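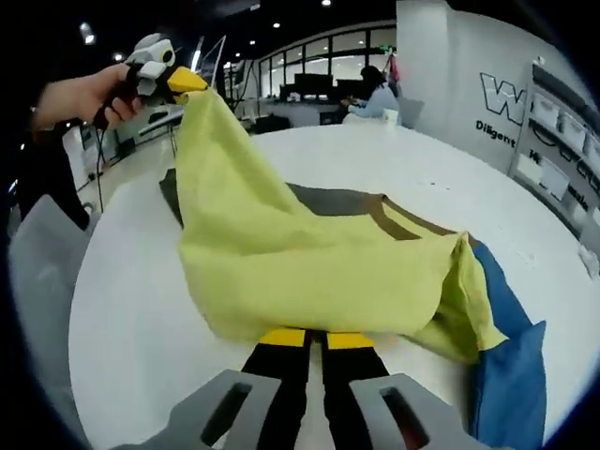
**Hand-held demonstration** is a way of showing a robot a task in which a person does the work with a tool that has the same kind of fingers as the robot. The robot itself does not need to be present. The person holds one gripper, or one in each hand, and carries out the task at normal working height, for instance folding a towel on a table. One gripper may lift a corner of the cloth while the other waits with open fingers near the lower hem. The movements are recorded and later used to train a control program.

The method belongs to the larger field of *learning from demonstration*. It is usually placed between direct guiding, where a person takes the robot arm and moves it, and remote control, where the person moves the robot from some distance.

## Comparison with other methods

In direct guiding, the teacher feels the weight and the friction of the arm. This gives exact positions, but it is tiring, and it is difficult to guide two arms at once. The body of the teacher also often comes into the view of the cameras.

In remote control, the robot performs the task during the teaching, so each recorded movement is one that the robot is able to make. The weak side is the sense of touch. An operator who cannot feel the cloth often closes the fingers too early or pulls too hard.

Hand-held tools keep part of this feeling, and new teachers learn them quickly. On the other hand, a human arm can reach places and turn in ways that a robot arm cannot. Such recordings must be found and removed before training.

## Cloth as a test task

Towels and other soft goods are a common choice for this kind of teaching. A rigid object has one shape, while a towel takes a new shape after each touch, and it is hard to write fixed rules for it. A demonstration normally contains the grasp of a corner, the lift, the laying down and the smoothing.

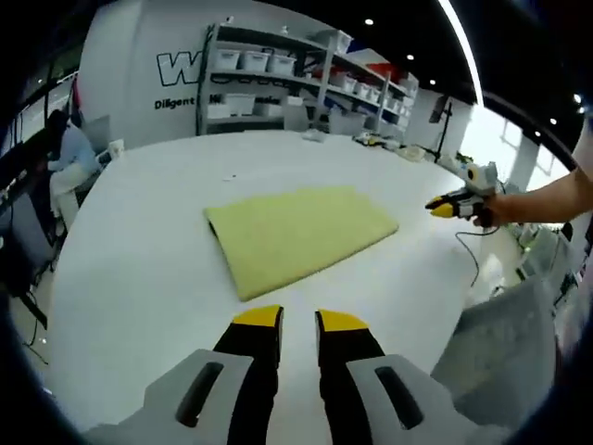

*A towel lying flat on the table, with a gripper on either side of the work.*

The Griralus project, led by Anneliese Schwerdtfeger and Myroslav Derkach, collected 400 towel demonstrations with pairs of hand-held grippers. After checking, 289 were kept. Most of the rejected ones had a gap in the position tracking, and 72 of the kept ones were later repeated by remote control for comparison. Schwerdtfeger and Derkach reported that the remote versions took longer, mainly at the moment of picking up the corner.

## Open questions

There is no general agreement on how different the demonstrations should be from each other. Ilse Buschmann recommends that one teacher always folds in the same order, so that the program does not mix two habits. Rüdiger Schmieder, in his notes on the Venutell trials, prefers several teachers and accepts a slower start of the training. Mistakes which the teacher corrects during the fold are also treated differently. Some groups delete them, and others keep them as material for recovery.

## See also

- Remote manipulation
- Two-arm coordination
- Handling of soft materials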